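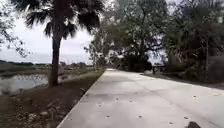 Figure 4. Concrete path with scattered debris, bordered by a grass and soil verge. Robot viewpoint.

Category: Robotics > Service and Maintenance
Last updated: 18/06/2022
30 shares | 11 comments

4.2 Outdoor rounds

The indoor tasks in Section 4.1 (wiping, sorting, carrying a bin between two rooms) share a level floor and a short travel distance. Grounds work has neither. We include it because the chore inventory compiled by Mthembu and Tejada places walking a path to check and clear it among the jobs that households and small sites most want to hand over. The manipulation involved is light. Travel takes up most of the task time, and most of the failures in our Lerkstead trials occurred before the machine reached anything it was supposed to handle.

We divide the round into three subtasks: holding a course along a path, deciding which objects on the surface need attention, and choosing a branch where the path divides. Each was scored separately by two raters working from recorded video. A subtask counted as completed only if no person touched the machine or sent it a command during the segment.

Course holding on concrete is close to solved under the conditions we tested. The slab edge gives a strong boundary against grass or soil, and the Otora planner follows it with little tuning. Seams and stains gave some trouble in the May build, which at times read a dark band across the slab as a step and slowed down. Adding a height check removed most of these stops.

Debris is harder. A leaf, a twig and a small stone may occupy the same few pixels at a useful planning distance, and the correct action differs for each. A leaf can be driven over or swept up later, while a stone can catch a wheel or damage a brush. Raters labeled 3,000 surface objects from the concrete segments. Agreement between the two was high at close range and poor at long range, so we do not report long-range detection scores. Blur from body motion lowers the quality of the labels further, and we did not remove blurred images, as a working machine would have to use them.

Unpaved segments were run with the same software and no added training. The surface there carries pebbles, clumps of soil and shallow ruts, and the distinction between debris and ground no longer holds. 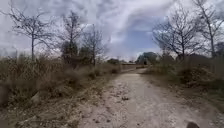 On dirt the sweep decision was therefore switched off, and only course holding was scored. Greenwood (personal communication) has suggested that a person asked to clear such a track would ignore everything below a certain size, and that a size threshold may be an adequate substitute for recognition. We tested one threshold, set by hand. It reduced needless stops but also passed over several stones that the raters marked as worth avoiding. A threshold tied to wheel diameter might do better. We have not tried it.

The third subtask, branch choice, depends on instructions as much as on perception. The machine was given a short text goal, such as "go to the shelter," and had to select a branch without a stored map. Where the goal was visible from the fork, selection was usually correct. Where trees or shrubs hid it, the planner tended to prefer the wider pavement.
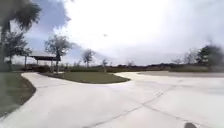

Figure 5. Fork at a grassy median. The left branch heads toward a covered shelter; the right branch widens into a broad paved area.

Khoury and Du Plessis report a similar preference for open floor in their shop-floor study at Mtshali, where a cart robot sent to a side bay often continued down the main aisle. Their remedy, a penalty on corridor width, improved our results at forks but made the machine drift toward the edge on plain straight segments. We kept the unmodified planner for all scores in Table 3.

Two limits should be noted. All outdoor segments were recorded in daylight and under cloud, so hard shadows are underrepresented. The Waltunari base was also driven at a single speed, and the stopping distances given in Appendix B apply to that speed only. The per-segment cap of 1,000 planner steps was reached in a small number of dirt segments, which were scored as incomplete.

With these limits in mind, we rate course holding on pavement as ready for supervised use. Debris handling and branch choice are rated as requiring a person on site. Section 4.3 applies the same scale to loading and unloading.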